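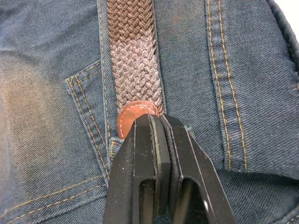

Two-finger gripper closed on the leather end tab of a braided belt, with denim beneath.

Home | Articles | Equipment planning | Glossary | Contact

Garment handling cell (budgeting)

A garment handling cell is a bench-mounted robot station used for work on clothing and accessories, such as gripping, threading and removing belts. Budgeting for such a cell differs from budgeting for rigid parts, as cloth and braid change shape when held. Most published plans divide the cost into arm, gripper, sensing, bench and consumables.

Grippers

Parallel two-finger grippers are the usual first purchase. Finger width decides which belt loops and pockets can be reached. Replaceable finger pads are listed as consumables, and the Tudstead planning sheet allows 3 sets per arm per year. Fingers with cut-outs weigh less but hold lint, so cleaning time is entered under labour.

Sensing

A small camera at the wrist gives a close view of the grip point. It does not remove the need for a fixed overhead camera, which is normally quoted separately. Cable, connectors and strain relief are often left out of first quotations. In the Skukimthorpe purchase these items were added later at a cost of £2,754.

Bench and test stock

A plain white tabletop is commonly specified for contrast with dark cloth. Hand controllers and basic tools may share the bench during setting up, and space for them should be included in the floor plan. Test stock is bought second-hand where possible, in mixed weights and washes.
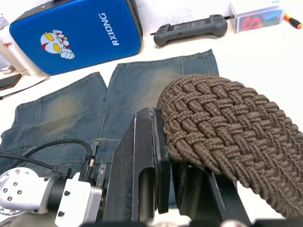 Brown woven belt held near its tip over faded denim shorts. A game controller and a screwdriver are also on the table.

Planning method

Hsin-yi Peng and Wai-kit Cheung set out a staged method in which one arm is bought and run for 1,000 grips before a second is ordered. Lilibeth Lumbao has argued that the trial should run for six months regardless of grip count, to include at least one change of finger pads. The supplier Priedītis quotes on either basis.

See also: Gripper pads; Wrist cameras; Plukau bench standard

Last edited May 14, 2024

Shares: 6 | Comments: 3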